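Lonen Folding Cell: Set-up and Operation Guide
Section 4. Bringing the towel station into a shift

4.1 Scope

This section applies to laundries where towels were folded by hand at a bench and the Lonen cell now takes over part of that bench. It covers table preparation, presenting the towel, the first fold cycle, and the division of work between the operator and the arm. Mounting the pedestal is covered in Section 2. Network settings are covered in Section 3.

Former folders are called operators from here on. Each shift must have one named operator per cell. The operator's tasks are presenting, checking, and rejecting. The operator does not fold towels at this station while the cell is in Run.

4.2 Preparing the table

1. Set the cell to Hold. Wait for the status line to read HOLD.
2. Stretch the green cover over the table. Pull toward the corners until no ridge can be felt with a flat hand.
3. Brush lint off the cover. Light specks are acceptable. Clumps are not.
4. Close the gripper from the panel and jog it to the wait position, fingers straight down, clear of the towel area.
5. Lay one towel flat on the cover. It does not need to be square to the table.
6. Press out bunched fabric. A faint fold at one edge will not stop the cycle.

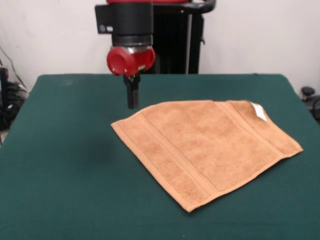
Photo: Nantana Meesuk / Trokska Linen Services

The towel may lie at an angle, with the care label standing up at a corner. The cell finds the corners by contrast with the cover, so keep to light or warm-colored towels on green. For green or black towels, order the gray cover and repeat the color routine in 3.6.

NOTE: Do not trim care labels. Label position is used to tell one end of the towel from the other.

CAUTION: Keep hands off the table whenever the status line reads RUN, including when the arm is not moving. The arm can pause for up to 12 seconds between moves.

4.3 First fold cycle

1. Stand at the panel, outside the floor line.
2. Select Program 9 (single bath towel).
3. Set speed to Low. The panel will not accept a higher speed until one cycle has been completed.
4. Press Start and keep one hand at the stop button.
5. Watch the fingertips as they are lowered. They should come down to the pile without pushing it into the cover.
6. If the fingers press a dent into the cover, press Stop, raise the arm, and increase Touch Height by one step.
7. When the cycle ends, compare the result with the fold card. Press Accept or Reject.

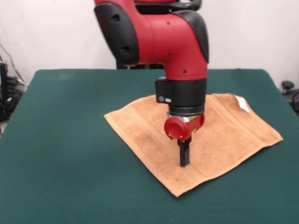 Issue 3, page 27

Touch Height is measured from the cover. It must be set again after any change of cover or towel weight. Small creases near the gripper are normal at touch-down and need no correction. If the same crease is found in the finished fold on several towels in a row, check the cover tension first, then the finger pads.

NOTE: The lens on the wrist must be wiped with a dry cloth at the start of each shift. Lint builds up faster with new towels.

4.4 Changes to the shift plan

The cell is slower than an experienced folder on a single towel. Its output should be planned by the shift and not by the hour. At the Trokska site the cell was assigned 200 towels per shift in May, later raised to 300. Hand folding continued at the second bench for sheets, robes, and rejects.

The following changes were made at that site and are recommended as defaults:

- Operators rotate between the cell and the second bench at every break. Checking work is lighter on the shoulders but harder on attention.
- Rejects are refolded by hand at the second bench. They are not fed back to the cell during the same shift.
- Individual folding counts are no longer kept. The count on the panel belongs to the cell and must not be entered on a personal work sheet.
- The operator may set Hold at any time and does not need approval to do so. Enter the reason in the log in a few words.

Training takes two shifts. On the first, the new operator works beside a trained one and runs Low speed only. On the second, the new operator runs the cell and the trained operator stays within call. Ermelinda Tavares, shift lead at Trokska, asks that folders with long bench experience write the fold card, as the card decides what the cell counts as acceptable.

4.5 End of shift

1. Let the current cycle finish, then set Hold.
2. Remove the towel and jog the arm to Park.
3. Brush the cover and check it for worn spots under the usual touch-down area.
4. Copy the accept and reject totals to the log.
5. Report any stop that was not started by the operator. Site contact for the cell: Afonso Cardoso, maintenance desk.

For finger pad replacement, go to 5.2.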